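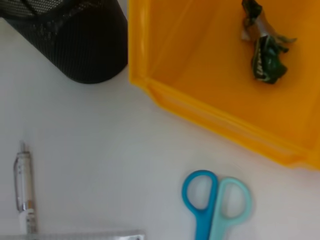
Desk reset: clear the top first, then decide what comes back

The shared desks on the second floor have been filling up again. Members have asked for a simple routine that can be done at the end of a work session, and Elmarie Ngcobo has put one together from what people at the Trinari building already do. It takes a few minutes per desk and needs nothing we don't already have in the supply closet.

The short version is that each desk keeps two containers. One is a mesh holder for pens and pencils. The other is a yellow tray or bin for everything that has not been sorted yet. If an item fits neither, it goes home with its owner or into a drawer.

Start with the pens

Pens are the thing most often left lying on the desktop. Put them back in the mesh holder with the tip down. Test any you are not sure of on scrap paper and throw out the ones that skip. Metal pens with a refill are worth keeping even when they run dry. Leave those in the envelope by the copier and Hervé Guérin will match them with refills from the Flotedell box.

Rulers do not go in the holder. A long one makes it tip over, and a clear plastic ruler is easy to miss on a white surface, so please lay it along the back of the desk where the next person will look for it. We bought 50 clear rulers in March and would like to stop buying them.

Go through the yellow tray

The tray works well as long as it gets emptied. Right now it is doing some of the work of a trash can. Candy wrappers are the most common find, usually twisted up and left in a corner. Paper clips, binder clips and erasers can stay in the tray until the end of the week, when they are returned to the closet. Wrappers, tissues and used sticky notes should go in the trash the same day.

Sort with the tray flat on the desk, where small things are easier to pick out. Tip out the crumbs over the trash can afterward and wipe the inside with a damp cloth. The plastic cleans up fine with plain water. Skip the spray cleaner – it leaves a film that dust sticks to.

The deep bins with a sloped front are handled the same way, but things get lost at the bottom of them. Reach in and check. Rajkumari Pal found a door key in one last month that had already been replaced. 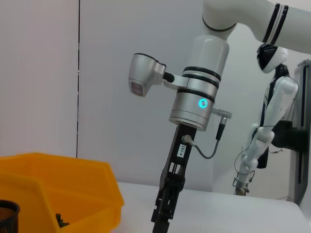
Wipe down and put back

Once the loose items are off, wipe the desktop from the back edge to the front. White tops show pencil marks and gray smudges more than the old ones did. A melamine sponge takes off most marks, but use it lightly. Ink needs rubbing alcohol on a paper towel, and there is a bottle on the closet's top shelf.

Put the pen holder and the yellow container back side by side in a corner, with the sloped front of the bin facing the chair. Left-handed members can swap sides. Please don't stack anything on top of either one.

Supplies on hand

The closet has spare mesh holders, a few yellow trays and plenty of trash liners. Labels are on order from Skada and will be set out when they arrive. If your desk is missing a container, write the desk number on the sheet inside the closet door. Mārtiņš Liepiņa checks it in the morning before 10.

Lost items go to the front counter and are kept until the end of the following month. At the moment the counter is holding a pair of reading glasses, a blue thermos and several phone chargers.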